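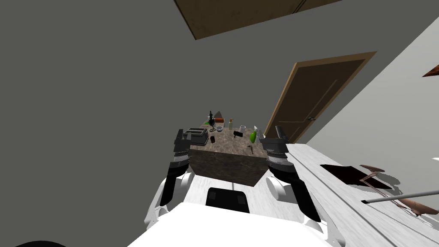 The license for Rudura ran to the end of March. Juneck had paid for a trial of 2000 episodes, and by four in the afternoon the counter on Elínborg Kárason's second monitor stood at 1183.

She had been hired to write the acceptance report. The product was a simulated kitchen with a two-armed robot in it, sold by subscription, and the contract listed 72 criteria it had to meet before Juneck would sign for a full year. Seventy were closed. Number 41 concerned contact forces at the fingertips. Number 58 said only that the supplier must explain any episode in which the robot stopped without an error code.

There were 182 of those.

She called Thygesen, the supplier, and got Esben Lund, who had written most of the controller.

"It's a timeout," he said.

"A timeout writes a code. I have the list. Timeout is 12."

"Then the task finished."

"The task is to clear the counter. The mug is still on it."

She heard him typing. He asked for an episode number and she gave him the first one in her file. He asked for a second, from a different batch, and she gave him that too. The seeds were different and so were the starting positions. In both, the arm completed its approach, opened the gripper, and held position until the log ended.

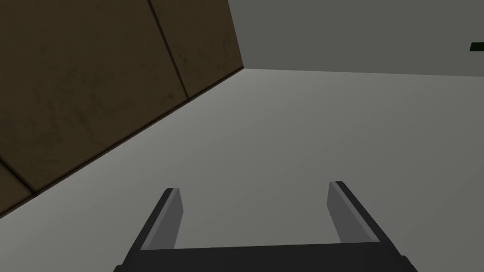
Criterion 58 had been Elínborg's own addition. At her previous job, with Motari, she had signed off on a warehouse package that stopped in the same way, and the report had called it idle behavior. She did not intend to use the phrase again. She exported the wrist view for each stopped episode and sorted the files by final joint angle. In the one she kept open while they talked, the fingers were spread wide over plain gray surface, and the only strong color apart from the brown panel was a sliver of green at the far right. The gripper held nothing. She measured the distance from the fingertips to the surface and entered it in the sheet.

"Same height," she said. "Every one of them, to the millimeter."

"What height?"

She read it to him. The typing stopped.

"That's the calibration pose," Esben said. "We removed it two versions ago. It used to go there and wait for an operator to confirm."

"Confirm what?"

"That it could start."

She scrolled back through the log. There was no prompt on the operator channel and no field where one could have been answered. The planner reported itself healthy at every step. Its last line, in all 182 files, was a request with an empty body, sent to an address that no longer existed.

"Can you restore the address?" she asked.

"On a test build. Give me an hour."

It took him until six. She loaded the build, selected the first episode, and ran it to the point where it had stopped. A gray box opened in the corner of her screen. It had one button, and the label on the button was "Ready."

She noted the time, wrote "reproduced" beside criterion 58, and clicked it. The arm began to move.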